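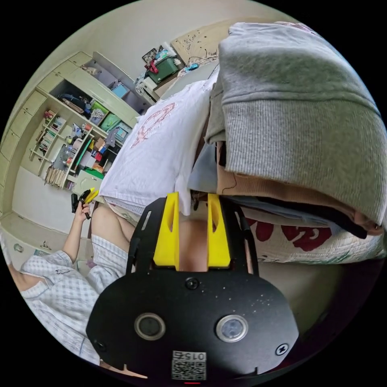

Pultonach Quilters List > Fabric and Batting

Re: washing old feed sack cotton before piecing?

Estela Acuña wrote:
> I bought a bundle of feed sack pieces at the Skoltberg estate sale
> on Friday and they smell like a basement. Some have the chain
> stitch holes down one side still. Do I wash them now or piece
> first and wash the finished top? I'm scared of the reds.
> Also, is 44 pieces enough for a lap quilt?

Oh, Estela, I am so jealous! I drove right past that sale on my way to work and have been kicking myself ever since.

Wash first, please. I pieced a whole Nine Patch out of unwashed sacks once, and a few of the blocks shrank so much that the sashing rippled like a lasagna noodle. Soak them in the bathtub in cool water with a little mild soap, reds in their own bucket, and change the water until it stays clear. My worst red took almost 2 days. (It was worth it, it's the prettiest thing in the quilt!) Dry them flat on towels and press while they're still a bit damp.

Keep the stitch holes if you can stand to. Mine closed up some in the wash, and I love finding the ones that didn't.

As for size, it depends on how big your pieces are. If most of them will give you a 10 inch square you could set them with plain muslin and have plenty. There's a nice layout for mixed sizes in the old Gernard booklet, the one with the green cover. I have a spare copy and will bring it in August if you're coming to the sew-in.

What are the prints like? Any novelty ones? I'm still hunting for the little sailboats in blue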